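How to test whether a two-arm robot can take over a small repair job

Shops keep asking if a robot can do light bench work yet, such as opening a case or swapping a lead. The answer depends on the job, so test the job before you buy anything. The steps below are the ones we use at Kpodo. Allow one afternoon.

Step 1. Write the job down as single moves

"Fix the charger" is too big. "Pick up the cable" and "bring the driver to the screw" are the right size. Our charger job came to 16 moves.

Step 2. Decide what each arm holds

Give one arm the part and the other the tool. On our bench the left gripper takes the black housing with its cable and plug, and the right one takes the electric screwdriver. Grip the housing and leave the cable free. A thin cable bends wherever it likes, and the plug on the end moves with it.

Bring the tool in at a steep angle, bit down, and stop short of the plug. Check the line-up at this point – a small gap is much easier to correct than a bent tip. 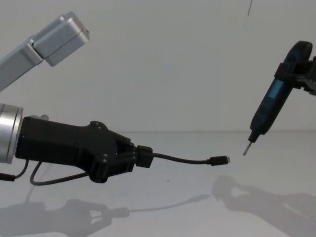
Step 3. Run each move eight times

Change nothing between runs. Mark each one pass or fail, and count any help from a person as a fail. Ekow Laryea keeps our sheet and does not give half marks.

Step 4. Compare with a person

Time someone who knows the job. Holding and carrying usually score well. Screws and plugs are where most of our fails come from, and a person is still faster at both.

If a move fails more than twice, leave it with your staff for now and test again after the next software update.

Kpodo Bench Notes | Contact: Theophilus Ackah | © Kpodo | Back to top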